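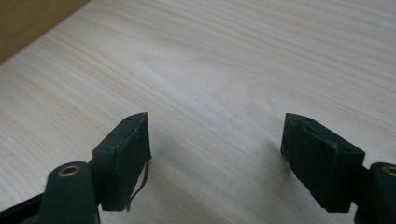 Thread: Sachet sorting going to the arms – what happens to the bench crew?

packrat_jen wrote:
Hi all, first time starting a thread so be gentle. I've been on the packing bench at a small supplements and remedies place for 8 years. In January we got told that Pusora (the outfit doing our automation) will be taking over the sachet sorting, and for now a couple of us are spending our shifts doing the picks with the hand grippers so the arm has something to learn from. Same wage, same bench, different hands basically.

Has anyone been through this? I don't hate it. My wrists are loads better than they were in winter, and I get to sit down! But I keep wondering what I'm training up, and whether there's a chair for me once it's done. The boss says "redeployed", which could mean anything.

whitlock_nights wrote:
Been through it at Whitlock, on the carton side. We had 58 on the floor when the first cells went in and no one got marched out, but when people left they weren't replaced. So read "redeployed" carefully and get it in writing. Ask what the new job is called and what it pays. If they can't tell you, there isn't one yet.

The other thing that changed was the talking. We used to have a good natter across the line all shift, and now you're minding a cell on your own with earmuffs on. I miss that more than I thought I would.

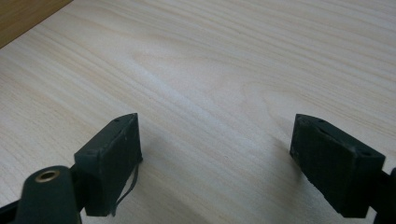 Arnulfo Chávez
Line lead, Asley packing site

Jen, I'm going to disagree with whitlock a bit, though I agree on getting it in writing. I started on the bench myself and I run the crew that does the gripper work at our site now. The people who did the demonstrations were the first ones picked for the cell jobs, and it was because they knew every way a pick can go wrong. An engineer can tell you the jaw force. He can't tell you that a packet folds over if you come at it too low.

My best advice is keep a notebook. Every time you fumble one, write down how. When the arm starts doing the same thing in a few months you'll be the one who knows why, and that's a hard person to redeploy to the loading dock.

Also look after your gear and speak up about it. One of our pads had a bit of strip hanging off it for ages and everyone just worked around it – don't do that, report it and get it on the list. If you put up with it, they'll assume it's fine.

tradie_mum_of_2 wrote:
With respect Arnulfo, you're a line lead, so of course it worked out. What about the slower ones, or the ones with not much English? My aunty did 2,787 picks for one of these set-ups (they had a counter on the screen, she was quite proud of it) and what she got was a certificate and a morning tea. The cell job went to a young bloke from the office.

Arnulfo Chávez wrote:
That's rotten and I'm not going to defend it. I did have to fight for 2 of mine. One of them reads the labels better than I ever will, and management hadn't even thought to ask.

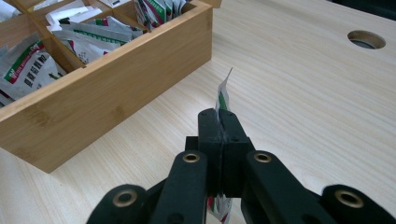

packrat_jen wrote:
Thanks everyone, this is more than I got out of the staff meeting. The pay question is the one I'm taking in first, and I'll ask for the job title too. On the picking itself, I'd say the bit they underestimate is the feel of it. When they're all crowded in a bamboo box like that, white packet against white packet, my fingers just know when they've got one and not a pair. With the gripper you have to go by eye, and I've got slower and fussier. I come home with sore eyes now and no sore wrists, so make of that what you will.

whitlock_nights wrote:
Sore eyes count! Put it in the incident book, even if it feels silly. And ask about job rotation while they still need you, you've got more pull now than you'll have later.

zodby_fan wrote:
We've got a Zodby cell at ours and it's been good for me, for what it's worth. I was on the bench, now I do changeovers and clear jams, and my colour vision test was the only hoop I had to jump through. Bit lonelier, yes. Better hours though – I'm home for tea at 5.30.

packrat_jen wrote:
Colour vision test, good to know, I'll get mine checked. Meeting's at 2 so I'll report back after.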